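Extension leads in the village hall: buy new or get ours tested?

Joanne H
We have up to 20 tables out for the October craft fair at Madholm and most stallholders want a socket. The hall has a drawer full of old leads. Do we get them tested or bin the lot and buy new?

Tapley22
Test them. Ours were done in an afternoon and only 2 failed, both with cracked plugs. Buying new for every stall is money down the drain.

R Pilkington
Disagree. By the time you've paid a tester to come out you could have bought decent new ones. Old leads get trodden on and wound up tight for years.

Piyumi T
We went through this last year. Couple of rules we settled on first: no lead plugged into another lead, and nothing with a heating element on a shared one. Kettles stay in the kitchen.
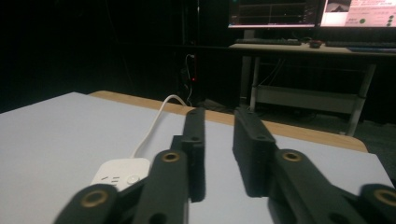
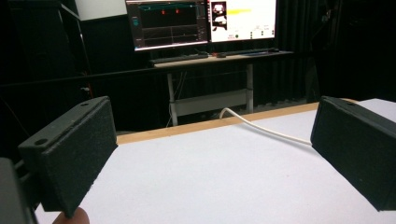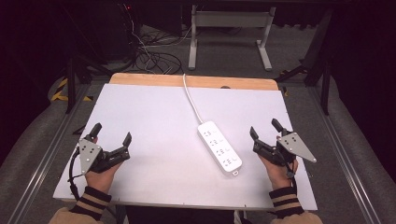
The argument we had was over where the leads should go. Some wanted them taped to the floor under the tables, but then people are on their knees all day switching things on and off. I prefer the strip up on the table with the cord going off the far edge, same as the white four-socket one in the last photo. Stallholders can see what is plugged in and the public side stays clear.

R Pilkington
Fine until somebody knocks a drink over. I'd still have them on the floor against the wall.

Joanne H
Our tables are in the middle of the room, Roland, so there isn't a wall.

Tapley22
Then tape the cord where it crosses the floor, or use a rubber cover. Check with your insurer too. Ours wanted test labels on everything, new or old.

Joanne H
Will ring them in the morning. Leaning towards testing what we've got and buying a few to fill the gaps.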